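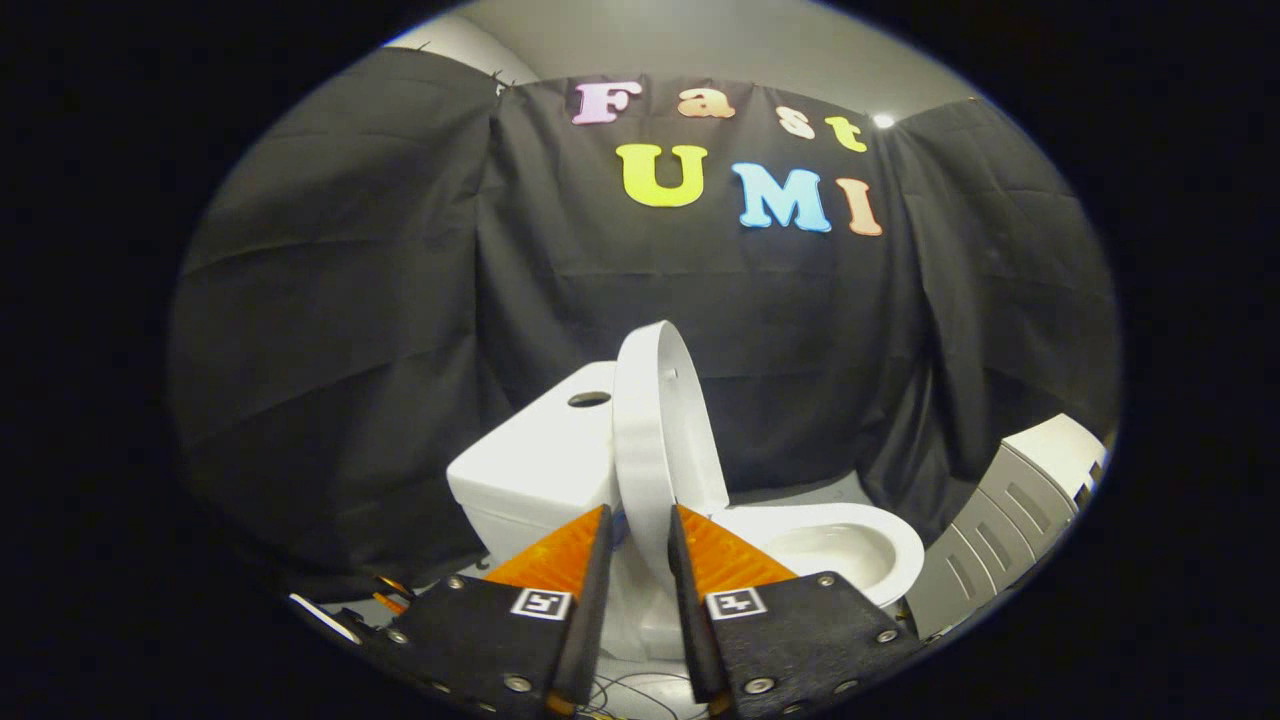

Skindell to supply low-flush valves for Pirau housing scheme

Skindell has been chosen to supply flush valves for the Pirau housing scheme, with deliveries starting in April. The order covers 500 valves, to be fitted in 40 blocks over 2 phases.

The valve, sold under the Panero name, has a single moving seal that can be changed without draining the cistern. Spare seals will be held locally for 30 months after handover.

Fitting will be carried out by Thygesen - the scheme's existing plumbing contractor. Data sheets are available on request from the Skindell trade desk.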